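Workshop tips: house rules for letting an arm near an open PC

I've been pulling old desktops apart in the back shed for years, and for the last while I've had a small robot arm on the bench doing the fiddly bits with me. People at the repair night keep asking how I stop it wrecking things, so I've finally typed up the rules that are taped to the shed wall. They're not an official standard (go and read the proper ones if you're running a business!), just what works for a bench, a kettle and one fairly stubborn woman.

Power first, always. Pull the cord out of the wall, then hold the power button in for a few seconds. Switching off at the back of the case doesn't count in my shed. I also hang the plug over the front of the bench where I can see it, and the arm doesn't get enabled until I've looked at it.

The stop button lives on my left. I'm right-handed and there's usually a screwdriver in that hand, so the button goes where the spare hand already is. Press it once at the start of every session to check it still stops the arm. Mine failed that check one night in June, a loose wire, and I was very glad I'd bothered.

Slow is fine. I keep mine at 34 millimetres a second anywhere inside a case and I've never once wished it was quicker. Outside the case it can go at 300, with my hands in my lap. Yamuna Iyer runs hers slower still and gets through as many machines as I do, which tells you where the time really goes (hunting for screws).

Ground everything. Me, the mat, the chassis and the arm all go back to the same point. If your gripper fingers are plastic, find out what kind, because some of them build up a charge something shocking. I swapped mine for a static-safe pair and label the bag they live in so they don't get used for glue jobs.

Teach a safe height and make it go there between moves. Up, across, down. Never across at board level, even if it looks clear, as capacitors stick up further than you think and they don't bend back.

Lay the case flat and give the arm one area at a time. If I'm working near the processor, the program doesn't know the rest of the board exists, and it can't wander off over the memory slots by mistake.
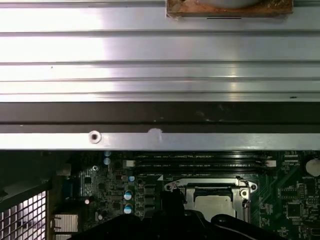

Gripper down by the processor socket, with the memory slots just beyond.

Don't let it lever. Clips, latches and the socket bracket are jobs for fingers, mine. The arm can hold, lift and fetch. I set the grip force low and put it up a smidge only when something slips.

Clean up before you start, too. Rust flakes and dust fall straight into the works when you bump an old case, so go over the metal with a soft brush and vacuum the bench after.

Last one: write down what you changed. Speed, grip, safe height, date, initials. Mine's a colour-coded exercise book, red for anything that touched what it shouldn't have. There are two red pages so far and both of them were me skipping the safe height.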